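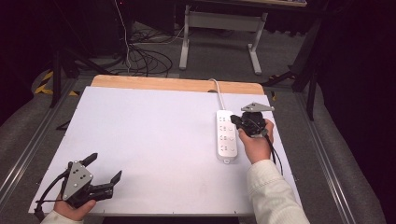
Regleta blanca de cuatro tomas, encima de la mesa.

Última actualización: noviembre

garrafa_norte
Abro hilo porque estoy harto de leer lo mismo en todas partes: que si desenchufas todo por la noche te ahorras un dineral. Mi cuñada me ha pasado un artículo de una tal Soo-ah Won donde habla del «consumo fantasma» como si fuera una plaga bíblica. He mirado mis facturas y no lo veo. Llevo desde el año pasado apagando regletas y el recibo sube igual. ¿Alguien lo ha medido en su casa, con aparato?

ga_eun_yeo
Yo lo medí. Compré un medidor Ondent y fui enchufe por enchufe. La tele y el decodificador me salían a 655 Wh al mes entre los dos, o sea, céntimos. El cargador del móvil sin móvil, ni se movía la aguja (es digital, ya me entendéis).

Dillano77
Con todo el respeto, un medidor barato por debajo de dos vatios no lee nada fiable. Que marque cero no quiere decir que sea cero.

ga_eun_yeo
Vale, ponle dos vatios. Échame la cuenta y dime cuántos cafés son.

oksofa
Pues yo sí noté diferencia. Tenía una cadena de música antigua, una impresora láser y un ordenador de sobremesa siempre en reposo. Pasé de 2729 kWh al año a bastante menos. Depende de los trastos que tenga cada uno.

garrafa_norte
¿Y ese año no cambiaste nada más? Porque «bastante menos» no es una cifra.

oksofa
Cambié la nevera, sí. En marzo.

garrafa_norte
Acabáramos.

oksofa
Oye, que la impresora también gastaba lo suyo, no todo va a ser la nevera.

Jae-hoon Lim
Trabajo en reparación de electrodomésticos y lo que veo es que se confunden dos cosas. Un aparato moderno en espera gasta muy poco por norma. Uno de hace veinte años puede gastar bastante — los amplificadores viejos sobre todo. Luego está el termo eléctrico, que ese sí pesa en el recibo y nadie lo mira. El mío y la calefacción del baño se llevaron 1502 kWh el año pasado.

Dillano77
De acuerdo en lo del termo. Lo que no compro es que por eso haya que dejar todo encendido. Poco multiplicado por muchas casas es mucho.

garrafa_norte
Eso que se lo cuenten a las eléctricas. Yo pregunto por mi factura.

ga_eun_yeo
¿Has mirado la potencia contratada? Yo la bajé y ahí sí que lo noté al mes siguiente.

garrafa_norte
No. Esta noche la miro, pero ya os digo que no me fío.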